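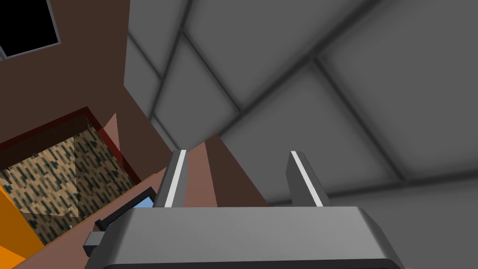

Nivaldo Guimarães, 29 January 2026: We are redesigning the passage between the Bovalska flats and the car park, and I need advice about the entrance. Cars must stay out, but people with prams and wheelchairs must come through easily, also in the dark. The present posts are dark grey and residents walk into them in winter. I would like something like the two grey gripper fingers, each with a white stripe along its inner edge, so that the eye finds the gap first. Is a stripe only on the inner side enough, or must the whole post be light?

The passage is 10 metres long and has a blind corner at the far end. We have one lamp, above the entrance, and it makes the corner look darker than it is. 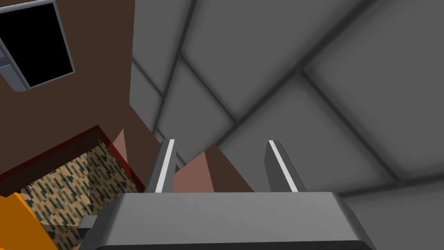 I have asked the owner for a second lamp but there is no reply since April. Until then we can change only the posts, the paint and the hedge. The hedge is now higher than my shoulder.

Pirneck: Cut the hedge before you do anything else. People want to see who is coming and also to be seen. For the posts, a stripe on the inner side alone helps a person who walks straight towards the gap. Somebody who comes from the side will not see it well, so I would put a band around the top of each post too. Check the free width with your local access rules and measure it at the narrowest place. With one lamp, move it nearer to the corner if the cable allows this.

Dusberg: we painted ours yellow, no problems 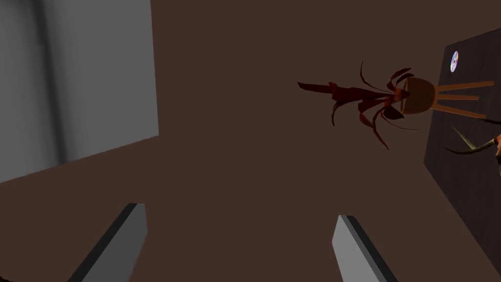
Paul: Please think about the ground and the walls as well, they matter as much as the posts. In our passage both were painted in the same brown and my mother stopped at the corner every evening, not sure where the floor finished. A plain brown surface without any seam or marking can be read as a wall or as a floor, and at night it is worse. We put a lighter strip where the wall meets the ground and she walks normally now. Choose matt paint, the shiny one gives reflections when it rains.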